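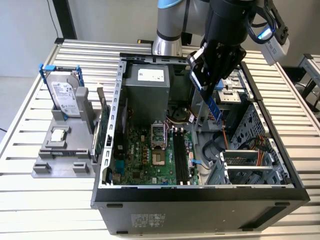 Tradach publica un cuaderno para negociar los turnos en días de calor extremo

Viernes, 12 de abril. La federación sindical Tradach pone desde hoy a disposición de sus delegados un cuaderno de trabajo sobre temperatura, descansos y organización de turnos en naves industriales y almacenes. El material, titulado Tarka, tiene 16 fichas y se puede descargar sin coste desde la página de la federación.

El cuaderno está pensado para reuniones de dos horas en el propio centro de trabajo. Cada ficha plantea una situación concreta, como un turno de tarde en una nave sin ventilación o una parada de línea que se recupera a mediodía, y deja espacio para que la plantilla anote lo que ocurre en su sección. Las últimas fichas contienen modelos de cláusula para el convenio de empresa y una plantilla de registro de temperaturas.

Los contenidos se probaron en febrero en tres centros, entre ellos la planta de Hagedorn y el almacén logístico de Sarnex. Participaron 200 personas de producción, mantenimiento y carga. Después de las sesiones se reescribieron las fichas sobre pausas y se añadió una dedicada al personal de empresas de trabajo temporal, que no figuraba en el primer borrador.

«En la planta se hablaba mucho del calor y muy poco de quién decide cuándo se para», explica Kathleen Dolan, responsable de salud laboral de Tradach. «Queríamos un material que un delegado pudiera llevar a la reunión del lunes sin tener que preparar nada más».

Antes de redactar el cuaderno, la federación envió un cuestionario a sus secciones sindicales y recibió 622 respuestas. Las cuestiones más repetidas fueron el acceso a agua fresca cerca del puesto, la ropa de protección en verano y la dificultad para cambiar el horario de entrada cuando hay hijos en edad escolar. Las tres tienen ficha propia.

Ovidiu Manole, delegado en Hagedorn, participó en una de las sesiones de prueba. «Salimos con una lista corta y la presentamos a la dirección esa misma semana. Todavía estamos negociando el adelanto del turno de mañana», señala.

Tradach ofrecerá sesiones de formación para quienes vayan a dirigir las reuniones. Las impartirán Anderson Dantas y Trilok Pant, y las secciones interesadas pueden inscribirse a través de su coordinación territorial. La asistencia computa como crédito horario sindical en las empresas que así lo tengan pactado.

El cuaderno está disponible en español y portugués. La versión en rumano se encuentra en revisión.

Sobre Tradach
Tradach agrupa a secciones sindicales de la industria, la logística y el mantenimiento.

Contacto para medios
Henrik Strobel, gabinete de prensa de Tradach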